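Die Fähre nach Undale ging um zwanzig nach sechs, und außer mir stand nur eine Frau mit einem Fahrrad am Anleger. Sie schob das Rad über die Rampe, band es mit einem Stück Wäscheleine an die Reling und setzte sich in die Kabine. Ich blieb draußen. Ich hatte den Koffer dabei und den Schlüssel, den mir das Amt geschickt hatte, in einem gefütterten Umschlag, ohne Begleitbrief.

Meine Tante hatte 26 Jahre auf der Insel gewohnt, im letzten Haus vor dem Deich. Besucht hatte ich sie zweimal. Beim ersten Mal war ich ein Kind und wollte nach einem Tag wieder weg. Beim zweiten Mal wollte sie, dass ich gehe. Es ging damals um Geld, um 1.667 Mark, die mein Vater sich geliehen und nie zurückgezahlt hatte. Sie nannte die Summe immer ganz, nie gerundet, auch noch, als mein Vater schon tot war.

Die Überfahrt dauerte nearly nichts, hätte sie gesagt. Sie hatte in Peltora auf dem Schulschiff gekocht und mischte seitdem die Sprachen. Für mich waren es fast 50 Minuten. Die Jutine war ein altes Schiff und lief gegen den Strom.

Das Haus war kleiner, als ich es in Erinnerung hatte. Der Schlüssel passte, die Tür klemmte. Im Flur hingen zwei Mäntel, darunter standen Gummistiefel in einer Größe, die mir gepasst hätte. Ich stellte den Koffer ab und ging in die Küche. Dort roch es nach kaltem Ofen. Auf dem Tisch lag eine Zeitung, aufgeschlagen beim Seewetter, und auf dem Seewetter lag ihre Brille.

Ich setzte Wasser auf und suchte Tee. In der Dose mit der Aufschrift »Tee« waren Schrauben. In der Dose mit der Aufschrift »Zucker« war der Tee. Ich trank ihn im Stehen und sah aus dem Fenster auf den Deich, wo ein paar Schafe lagen.

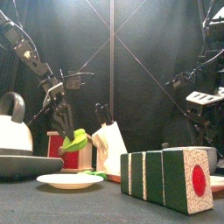
*Der weiße Kessel mit dem dunkelgrauen Griff.*

Gegen acht klopfte es. Es war die Frau mit dem Fahrrad. Sie wohne nebenan, sagte sie, und sie habe noch etwas von meiner Tante. Sie gab mir eine Plastiktüte. Darin waren sechs Hefte, alle gleich, blau und mit dem Stempel der Reederei Kurian auf dem Umschlag.

»Sie hat jeden Abend geschrieben«, sagte die Frau.

»Was denn?«

»Das weiß ich nicht. Ich lese so was nicht.«

Sie blieb noch einen Moment auf der Schwelle. Dann fragte sie, ob ich das Haus verkaufen wolle. Ich sagte, ich wisse es noch nicht. Sie nickte und sagte, das Dach müsse vor dem Winter gemacht werden, so oder so, und der Mann, der Dächer mache, komme nur im Oktober.

Ich las die Hefte am Küchentisch. Es waren keine Tagebücher. Meine Tante hatte die Fähre notiert, jeden Tag, Ankunft und Abfahrt, dazu den Wind und wer ausgestiegen war. Die meisten Leute hatten keine Namen. »Mann mit Hund«, stand da, oder »die vom Amt« oder »zwei Kinder, allein«. An manchen Tagen stand nur »keiner«. Ich blätterte eine Weile und suchte den Sommer meines zweiten Besuchs. Er stand im dritten Heft, im Juni. »Südwest, mäßig. Das Mädchen. Hat abgenommen.« Vier Zeilen weiter: »Abfahrt 17 Uhr. Das Mädchen. Hat sich nicht umgedreht.«

Das stimmte nicht. Ich hatte mich umgedreht, zweimal sogar, aber auf dem Deich hatte niemand gestanden. Ich ging zum Fenster. Vom Tisch aus sah man nur die Schafe. Wenn man sich aber neben den Ofen stellte und ein wenig vorbeugte, sah man am Ende des Deichs den Anleger und die Lampe an der Rampe.

Im letzten Heft war die Hälfte der Seiten leer. Ich suchte in der Schublade nach einem Stift und fand einen Bleistift, mit dem Messer gespitzt. Die Brille schob ich zur Seite, damit ich Platz hatte.

»Ankunft kurz nach sieben«, schrieb ich. »Wind weiß ich nicht. Frau mit Fahrrad. Das Mädchen.«

Dann spülte ich die Tasse aus, hängte meinen Mantel zu den anderen und ging hinauf, um zu sehen, ob das Bett bezogen war.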